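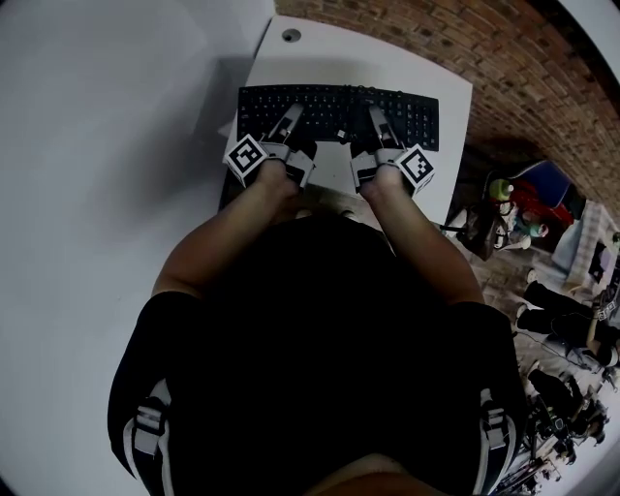
Nhung Mạc wrote to us that she followed the old section 4 twice and still had crumbs under the space bar, and she asked if it is allowed to take the keys off. Yes, it is allowed, but only the small keys. We have written the section again with her remarks in it.

4. Cleaning the keyboard and the desk top

This section is for the full-size keyboard with cable and for the white desk top of the Tostunholm desk. For the keyboard with battery, please read section 6.

You need:
a soft brush
two dry cloths without fluff
one cloth, a little damp
cotton buds
the flat key lifter from the accessory bag (part 808)

Before you start

1. Save your work and shut down the computer.
2. Pull out the keyboard plug. If the cable goes down through the round hole in the desk top, pull the plug first and then lift the cable slowly from above.
3. Take a photo of the keys with your telephone. You will want it later, when the keys must go back in the right order.

CAUTION: Do not pour or spray any liquid on the keyboard. Spray on the cloth only.

Cleaning the keyboard

4. Turn the keyboard upside down over a dry cloth and tap the back gently with your flat hand.
5. Put it down again and brush between the rows, from left to right. Go always in the same direction – otherwise the dust only travels back.
6. Clean the sides of the keys with a cotton bud. Black keys show grease more than dust, so look at them against the light from a window.
7. If a small key sticks, push the lifter under one corner and raise it until it clicks. Brush the place below and press the key straight down again.
8. Wipe the tops with the damp cloth, and after this with the second dry cloth.

CAUTION: Do not lift the space bar, Enter or the Shift keys. They have a thin wire below, and it bends easily. For crumbs under the space bar, hold the keyboard on its long side, with the space bar down, and repeat step 4.

Cleaning the desk top

9. Wipe the white surface with the damp cloth, beginning at the wall side and coming towards you.
10. For pen marks use a drop of washing-up liquid. Do not use scouring powder, it leaves dull spots.
11. Wait until the surface is dry before you put the keyboard back and connect the plug.

Note: If a key still does not answer after more than 4 hours of drying, write to Traian Munteanu at the Wangate service desk and give the number on the back of the keyboard.

Section last changed: 3/26/18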